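Materials and Structures of Household Objects
Unit 5: Woven Containers
Notes prepared by Keerthana Mathew, with additions by Yoshinori Koyama

5.1 Scope

This unit covers containers in which the wall is formed by interlacing separate elements. Molded and sewn containers are treated in Unit 6. Coiled basketry, in which a continuous core is stitched to the row beneath it, is mentioned only for comparison. Students should have read the section on bending stiffness from Unit 2 before the Tuesday session.

5.2 Terms

Stake: an upright element. Stakes run from the base to the rim and carry most of the vertical load.
Weaver: an element that passes horizontally in front of and behind the stakes.
Base: the bottom panel. In rectangular work the base is often woven flat first and the same elements are then turned up to serve as stakes.
Border: the finish at the rim. It locks the ends of the stakes and stiffens the opening.
Pitch: the center-to-center distance between neighboring stakes.
Upset: the line where the base turns into the wall.

Older texts use "spoke" for stake. The two words mean the same thing in these notes, except that some authors keep "spoke" for round bases only.

5.3 Common weaves

Plain weave (over one, under one) with a single weaver requires an odd number of stakes if the weaver is to continue around the container without a correction. With an even number the second row repeats the first. The usual remedies are to start and stop each row separately or to use two weavers, one chasing the other.

Twining uses two weavers that cross between stakes. It holds the pitch better than plain weave and is often used for the first rows above the upset, where the stakes tend to wander. Three-strand twining, also called waling, is stiffer again and uses more material per row.

Twill (over two, under two) packs more closely and drapes more easily. The long floats are a weak point – they snag, and a broken float exposes two stakes instead of one.

5.4 Shape and stiffness

A round wall resists outward load mainly by tension in the weavers. A flat wall cannot do this and must carry the load in bending, so rectangular containers bow at the middle of the long side. Three details limit the bowing: a heavier border, thicker corner stakes, and a slight outward flare of the walls. Flared walls also allow empty containers to nest, though the flare reduces the base area for a given opening.

A handle may be added to the rim or cut into the wall. A cutout interrupts the weavers, and the load must pass around the opening. An oval opening avoids the sharp corners at which cracks start in molded work. In split wood or willow, a separate frame is normally fitted around the opening and the weavers are turned back against it.

5.5 Materials

Willow is soaked before use and shrinks as it dries. A wall packed tightly while damp will loosen, and the final rows are therefore beaten down again after drying. Rattan core is more uniform in diameter but is softer at the surface. Paper cord is cheap and even, and loses much of its strength when wet.

Plastic elements do not need soaking and do not shrink on drying. They creep under sustained load, however, and a wall left overfilled may keep its bowed shape. Some plastic containers are molded in one piece with a surface pattern that imitates weaving. These have no true stakes or weavers, and the analysis in 5.4 applies only in part.

5.6 Worked load case

In the Wavdale bench test, a sample container was loaded with 675 g of dry sand spread evenly over the base, then with 1430 g. Side deflection was read at mid-height on each long wall. Salim Mfinanga's reading sheet is to be used for the exercise. Plot both loads and state whether the response is linear. Record the pitch and border type beside the plot.

5.7 Views for reference

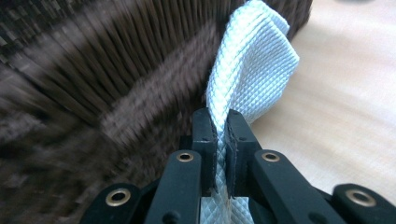
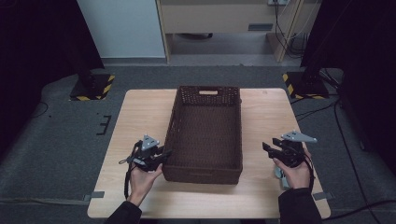
Fig. 5.2. Dark brown woven basket on a light wooden table: strap at the rim (first view); open top with oval cutout handle at the far short end (second view).

Reading for Unit 6: Alcantara, sections 1 and 2. Plots from 5.6 go to Ignacio Kincaid before the next session.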